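Course materials / Home Organization Certificate / Unit 2 handouts

Unit 2, Session 3: Clutter on Soft and Patterned Surfaces

Instructor: Lindalva Conceição
Lab assistant: Edileuza Miranda
Room: Arruda House, second floor

Read these notes before the Friday lab. Bring the Kasetti sorting sheet from last week and a pencil. The lab runs the full two hours, and the door is locked once everyone has signed in.

1. What we mean by a catch-all

In Session 1 we defined a catch-all as any container or surface that collects things with no other place to go. The hall table is the one people name first. In apartments the more common ones are a tray, a bowl or a basket in the living room, and the desk. A catch-all has three properties that matter for our work:

- The contents are mixed. Paper, packaging, cloth and toys end up in one pile.
- The pile has no date order. Something from this morning can sit under something from last winter.
- The person who lives there no longer sees it as a pile. It is part of the room.

The third point affects how you talk to a client. Do not ask "when did you last clear this?" Ask "what do you look for in here?" The answer tells you what the container is used for now, whatever it was bought for.

2. The tray

A tray with a low rim holds far more than it seems to, since things get stood upright and wedged against each other. Small boxes go in first and become a wall. Soft things are then pushed in at the side and stacked. Loose paper fills the gaps.
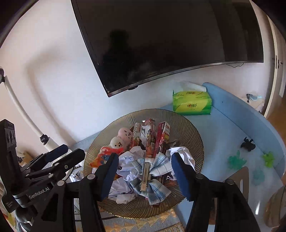
Work from light to heavy when you empty a container like this. The order we use in the lab is:

a. Crumpled paper. Open one or two pieces before throwing any away. If they have writing on them, open all of them. If they are used tissue, bag them without further checking.

b. Wrappers. These are trash in nearly every case. Printed wrappers and small toys can be the same color and size, so take them out one at a time.

c. Cloth. Lift it straight up by the middle. Cloth catches on anything narrow or stiff lying over it, so move that first. Put all cloth aside for washing and do not try to decide in the room whether it is clean.

d. Boxes. Open every box. An empty printed box is recycling unless the client collects the series, and then the box may be worth more to them than what came in it. Ask. Do not flatten a collector's box.

e. Soft toys and figures. These come out last and go straight onto a clear towel, grouped by kind.

Students often want to start with (e) because the toys are the largest and most colorful items. The trouble is that everything leaning on a plush toy falls when it comes out, and small pieces roll off the rim and get lost in the pattern of a rug.

3. Overspill

Overspill is what has left the container and settled nearby. Check it before you touch the container itself. On a sofa, look along the seat, then the place where the seat meets the back, then under any cushion. Small translucent toys are hard to see on pale fabric. Run a flat hand over the seat after you think you have finished.

A tissue box on the sofa is worth noting on your sheet. If tissues are pulled out in one spot and there is no bin within reach, used ones will go into the nearest open container. In that situation a small lidded bin beside the sofa does more good than an hour of sorting. The Ovholm bin in the lab cupboard is the right size to show a client. Any bin with a lid will do the job.

Overspill on the floor is treated the same way, with one addition. If the rug has a busy pattern, clear it by strips. Start at one end, go across, move down one hand width and go back.

4. Patterned covers on tables and desks

A patterned cover causes the same problem as a patterned rug, at a different height. Triangles, stripes and diamonds break up the outline of anything small set down on them. Clients with plain tables tend to notice a stray wrapper. Clients with patterned covers may not see it for days.

Woven covers also move. They ride up where they meet a wall, and the fold that forms is a pocket. Check the back corners first. Lift the corner, look under it, smooth it down and only then begin sorting. 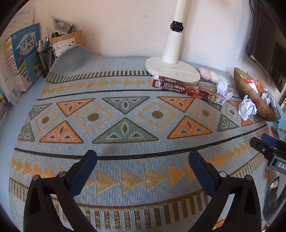 The back of a desk collects more than the front. People push things away from themselves to make room to work, and the objects stop when they reach the lamp. For this reason we treat the lamp base as its own zone on the sorting sheet (Zone L). Zone L has a front and a back:

Front of Zone L: packages and boxes, usually leaning. Snack packaging is common. Check whether it is full, open or empty before you decide.

Back of Zone L: soft, light things that have drifted or been dropped. Cotton, fluff, paper. Slide the lamp forward with both hands on the base. Do not lift it by the post or by a joint. If the base has touch controls the lamp may switch on, and that is fine.

Once the lamp is out, wipe the area, straighten the cover and put the lamp back in the same place. Clients get annoyed by a lamp that has been moved, even by a hand width.

5. Sorting sheet, how to fill it in

Use one line per group and not one line per item. "Wrappers, all trash" is a complete entry. Write the zone in the first column, the group in the second, the decision in the third. Leave the fourth column blank for the client.

Allowed decisions are Keep Here, Keep Elsewhere, Wash, Recycle, Trash and Ask. There is no "Maybe." If you would have written Maybe, write Ask. A sheet with more than 16 lines for a single tray is too detailed and will be handed back.

6. Common mistakes from last term

Starting on the desk and the tray at the same time. Finish one.

Using the sofa as a sorting table. It is soft, things slide into the gaps, and you create new overspill.

Putting wet wipes on woven material. Use a dry cloth or a soft brush. Baskets and trays with raised ribs hold dust along each line, so brush from the center out to the rim.

Throwing out a box with a code printed on it. The code may be needed for a warranty or a return. Mark it Ask.

Buying a bigger tray. This came up in several final projects. A bigger tray filled up at the same rate in every case the class looked at.

7. For the lab

You will work in pairs. Each pair gets one filled tray and one desk section with a lamp. You have 23 minutes for the tray and the remaining time before the break for the desk. Edileuza will collect the sheets at the break and return them with comments the following week.

After the break we will look at containers with dividers, including the Votico insert, and discuss when dividers help. Read pages 40 to 46 in the course pack and write down one place in your own home where a divider has stopped being used.

Building code for the side entrance: 1321. Please do not prop the door.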